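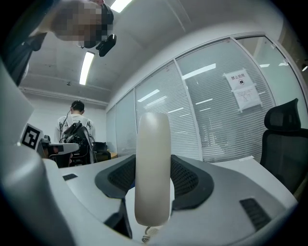

The white desk in the work room at Tadthorpe, looking to the back wall.

Progress report on the furnishing of the shared work room, Tadthorpe
To: Purificación Urquijo, Fundthorpe
From: Noelia Peñalver
April 2, 2023

Dear Purificación,

With this letter I send you the second report on the work room. The first one was mostly about the floor and the delay with the electrician, so I will not repeat that part. The present report is about the desks, the wall at the back, the storage, and how the room is used since we opened it again.

Desks

In the application we asked for desks with a wood finish. After the visit to the Montes showroom we changed to white, and you approved this by phone. The price was the same. With the white tops the room is lighter in the morning and it is easier to find small parts, screws and cable ties when somebody drops them on the surface. The disadvantage is that marks are also easy to see. Pencil goes away with a damp cloth, but the ink of the permanent markers does not go away completely, and we have already one blue line near the corner of one desk. We now keep cutting mats in the drawer and ask people to use them also for writing.

The desks stand in one line toward the back wall. We tried first an island in the middle, as it was in the drawing, but then it was difficult to pass behind a person who works standing. Many people prefer to stand for part of their work, and they need space to step back and to turn around with their equipment on. The line solves this. I attach the corrected drawing separately.

The height was also a discussion. Montes delivered the legs in the low position and three of the desks were not level. Their fitter came back one week later and corrected two of them. The last one still moves a little when you lean on it — I have put a folded card under the leg and written to Montes again.

Back wall

The wall was filled and painted by us during one weekend, so this part cost only the materials. Two coats were needed. I would like to hang one long shelf there, but the wall is softer than we expected on the left side and the first plugs did not hold. Mandmont offered to look at it without charge. Until they come we leave the wall as it is.

Storage

We have 48 plastic boxes with lids, all of the same size, on the metal shelves in the corridor. The labels are typed and not handwritten, after the comments we received last year. The system works well for cables and tools. It works less well for things that are half finished, because people do not want to take their work apart in order to fit it in a box. I propose to buy a few open trays from the remaining money and to reserve the lowest shelf for them.

Use of the room

Since the opening, 21 people have registered to use the room. The afternoons are the most busy time. The mornings are quiet and I think we could offer them to the school, if the insurance question is answered. The users were asked to leave the desk clear at the end of their time. Most of them do it, and when they do not, I send a friendly message the same evening.

The complaints were few. Two persons said that the room is cold until eleven o'clock. One person asked for more hooks for coats and bags, which we have not bought yet. I have also heard several times that the door closes too loud, and I have adjusted the closer, but the result is not very good.

Money

The desks and the boxes are paid. The invoice of the fitter is waiting, as I do not want to pay it before the last desk is level. The paint was cheaper than planned. I would like your permission to move this small difference to the line for storage, so that the trays and the hooks can be bought together in one order.

Next steps

Before June we want to finish the shelf, replace the door closer if the adjustment is not enough, and fix the unstable desk. The final report with copies of all invoices will follow after that. If you wish to visit the room, any afternoon except Friday is convenient — please write to me one or two days before.

With kind regards,
Noelia Peñalver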